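## 3.2 Board selection and conditioning

Boards were bought from two merchants, Gadier and Plalari, and stored flat in the Chauke workshop until July. 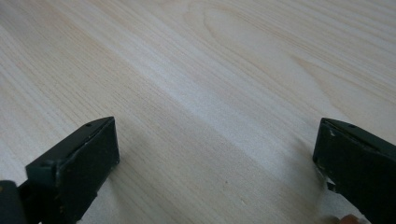
**Figure 4.** Pale board face with an arch in the grain.

Cupping was measured across the width at three points on each board, with a straight edge and feeler gauges. Of the 936 boards delivered, 91 were set aside for knots or splits near the ends. The rest were stacked on battens and kept at 60 per cent relative humidity. Half were later moved to a drier room and measured again after 70 days. Flat-sawn and quarter-sawn boards were kept in separate stacks, and each stack was turned once a week. Readings were entered by hand on the Trurilon record sheets and checked by a second reader before analysis.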